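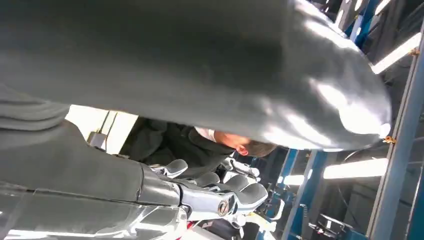

One teleoperator at Ilell puts it bluntly: the hand learns your bad habits first, and you only notice when it repeats them. That is worth keeping in mind while reading the latest claims from Loltonari, which wants 200 demonstrations of a single card-handling task before its robot tries the job alone.

The company said on 25/05/2022 that 30 of those would be enough for a first attempt. It did not say how many attempts would be allowed to fail.

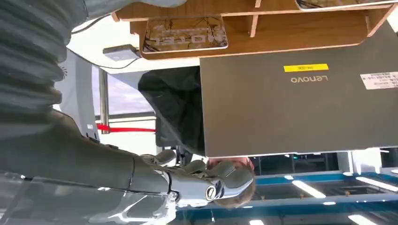

A jointed robotic hand by the lid of a Lenovo laptop.

Pondau made similar promises in February and has published 2 short clips and no success rates. Loltonari's task is at least a modest one, with small gold cards, a cardboard organizer and a card reader on a table.

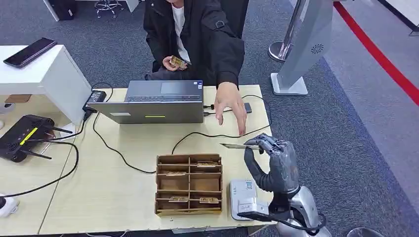

Modest or not, a person still has to guide the thing for hours. Peeters, which is paying for the work, expects results in 5 months. It declined to say what would count as a result, or what an hour of demonstration costs.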